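Buy Less, and Let It Get Old
By Fotini Karagiannis
4 Feb 2018

The shops in Sulomley had their winter sale again, and again I came home with a bag. In it were two sweaters I did not need and a scarf in a color I never wear. I paid little for them. I think this is the problem.

My mother bought cloth in September, once, for the whole year. She knew the price of every meter, and she was angry for days if the seller cut it crooked. I am not saying that life was better. We were cold sometimes, and I was ashamed of my coat at school. But a coat was a serious matter, and when the elbow went thin the whole family had an opinion about it.

Today we speak of clothes like we speak of weather. They come and they pass. My neighbor Kofi Abugri told me he gave away 16 shirts before moving, and that he could not remember buying five of them. He is a sensible man who reads every line of his electric bill.

Some people answer that cheap clothing is a help for poor families, and they are right. I was such a family. I would not tell a mother with three children to pay more for socks. My complaint is with people like me, who have enough and still stand in the line with a bag.

What I ask for is small. The school in Heken stopped teaching sewing, and I would like it back, for boys and girls both. I would also like the sales tag to be less loud in our heads. Before you buy, look at what you own – really take it out and look. 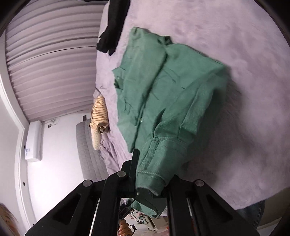

A green cotton shirt, the cuff a little pale at the rim.

A worn edge used to be a reason for a needle, or for turning the cuff around. My friend Zoi Alexiou still does this work, and she charges so little that I argue with her. She says people bring her wedding dresses and curtains, but almost never a shirt.

I returned one of the sweaters. The other I have kept, and I intend to wear it until the elbows go.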